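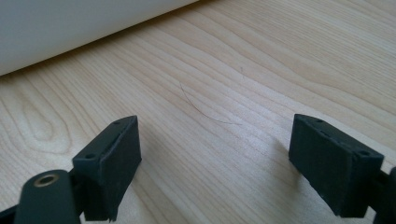 3.2 Work surface and toy clearing

All clearing was done at one light wooden table. Hairs and crumbs are hard to spot against pale grain, so the top was wiped at the start of each block and checked again from a low angle. Kwok logged what was found, using the debris sheet from the Plultside study. Toys went into an open white bin with rounded corners. A block held eight items and lasted about 5 minutes; 108 blocks were kept for analysis.

Figure 2. Table, white bin and blue toy car. 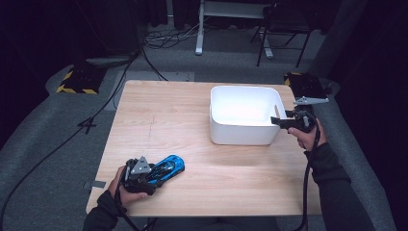
Does the position of the bin matter for how fast a table is cleared? Moving it from the far half of the table to the near edge shortened the median block by two seconds, a small difference that we do not interpret further.

Cars were scored separately from soft toys. Chiu coded a car as cleared once all its wheels were below the rim of the bin.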